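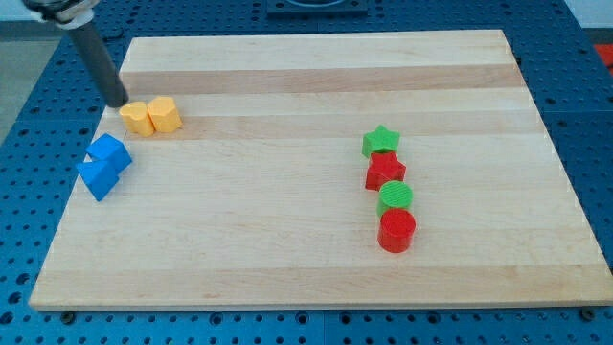 Block Sorting, Session 3: Pairs, Clearances and the Long Column

Course handout, Introductory Robotics Workshop, Plekcombe

Read this before you come in. It is shorter than the session, and considerably shorter than the session gets when people haven't read it.

Where we are

Last time you taught the arm to touch a point on the board and come back without hitting anything. Most groups managed the first half. This week the board has eight blocks on it, in five shapes and four colors, and your program has to treat them as things with sides and tops. A block is not a point, however much your code would like it to be.

The layout has the yellow hearts together at the upper left, the blue pair below them, and the stars and cylinders in a column on the right. Every group starts from this layout. Please don't improve it.

Part A. Approach heights

The rod comes in at a slant. If you plan your path as though it drops straight down, you will clear the block you were thinking about and sweep the one behind it. Set two heights for every move: a travel height, which is safe over everything, and a working height, which is safe over nothing. Write both in your log before you run.

The default travel height in the Laur control program is 79 millimeters above the board. You may lower it once you have three clean runs in a row. You may not lower it because your run is slow and the group next to you is already eating lunch.

Speed stays at 20 percent for all of Part A. The slider goes higher. The slider is not a suggestion.

Part B. Blocks that touch

The blue pair is the hard one. The triangular block leans against the other, and the other is tilted, so moving either of them is a decision about both. Before you write any code, each group should sketch what it expects to happen if

- the triangular block is pushed to the left
- the upper block is pushed toward the back of the board
- the rod comes down between them, which it will at some point

Hand in the sketch even when it's wrong. Wrong sketches earn full marks if the log explains what happened instead. A suspiciously perfect sketch, drawn in fresh ink after the run, earns a conversation.

The two stars raise the same question in a milder form. They are in contact, and the red one is tilted, so nudging the green star will probably involve the red star whether you invited it or not.

Part C. The column

Your task is to take the four blocks on the right and separate them by color: red to the front of the board, green to the back. You will want to work from the nearest block backward. This feels natural and is fine for the first move, after which you discover that the red star has to get past the green cylinder. There is a lot of bare wood in the middle of the board. Use it as a parking lot.

Cylinders deserve a word. Standing up, they slide. Pushed too high, they tip, and then they roll, and a rolling cylinder has no interest in your coordinate system. Push low.

If a block leaves the board, the run is over. Write down the line number your program had reached, press stop, and only then go and look for the block. The order matters -- last term we had a very well-retrieved cylinder and an arm still cheerfully executing line 522.

Part D. Orientation

For a cylinder standing up, you can forget about rotation. For a heart or a star, you can't. Your program should store an angle with each of these shapes, measured counterclockwise from the front edge of the board. Groups that store it clockwise will get a mirror image of the right answer, which looks convincing from across the room.

The hearts stand side by side, so use them as your test pair. Separate them by one block width and keep both upright. This sounds like the easy exercise, and it is where most of the swearing has historically taken place.

Coordinates and the board

Measure from the front left corner of the wood. Do not measure from the holes in the blue table. They are beautifully regular and very tempting, but the board can shift against them when it is taken off for cleaning, and then every number you own is wrong by the same small amount. The Zandia group lost an afternoon to this and have kindly allowed us to mention it forever.

The wood strips are not a ruler either.

What to hand in

- your log, with both heights and every run, including the bad ones
- the sketch from Part B
- the program file, saved under your group name and not as "final_final"
- one paragraph on the move you would plan differently

Logs go in the Siltent folder by 5 p.m. on the day of the session. Late logs lose one mark per hour, down to a floor of zero, which has been reached.

Before next time

Read the chapter on grasping as far as the section on friction. Clear your group's saved positions from the controller and put the blocks back in the starting layout, triangle leaning to the left.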